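3.2 The carpeted floor as a place where things get put down

We came to the floor rather slowly, and it deserves a few paragraphs of its own. When we drew up our first plan for the home study, we had shelves, counters and tables in mind, as most earlier work on household tidying does, and the floor was simply the thing people stood on while they tidied. It was our colleague Nusrat Talpur who pointed out, after reading through the first set of household diaries, how often people wrote that they had put something down on the carpet "for a minute" and come back to it much later. Socks, chargers, library books, a bag still waiting to be unpacked – all of them spent a good part of their day down there.

Carpet is also a kinder surface than we had given it credit for. People in the Gasberg homes told us they would happily set a mug on a wooden shelf with some care, but would let a toy or a cushion simply fall onto carpet, knowing it would land softly and stay where it landed. Small things are another matter. A button or an earring can settle into the pile and be very hard to find again, and several families spoke with real feeling about evenings spent on their hands and knees. Color seems to play its part too, and the streaky gray carpets that many of our households favored (Figure 4) were praised for hiding crumbs and blamed, by the very same people, for hiding everything else.
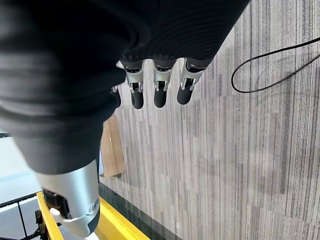 Figure 4. Gray carpeted floor, seen from above, with a robotic hand over it.

In the diaries we kept a separate code for items left on carpet, and we asked each of the 19 households to note what was picked up, by whom, and where it went afterward. The entries were to be made over 10 days, although a few families enjoyed the exercise so much that they carried on well into August, and we have gladly kept their extra pages for the discussion in Section 5. Floors in hallways and bedrooms were coded in the same way, following the scheme of Siddiqui described in Section 2, with one small change: we treated a rug lying on top of carpet as a surface in its own right. The people who owned such rugs were quite firm on this point – a thing on the rug had been placed, they said, while a thing beside it had been dropped – and we saw no good reason to argue with them.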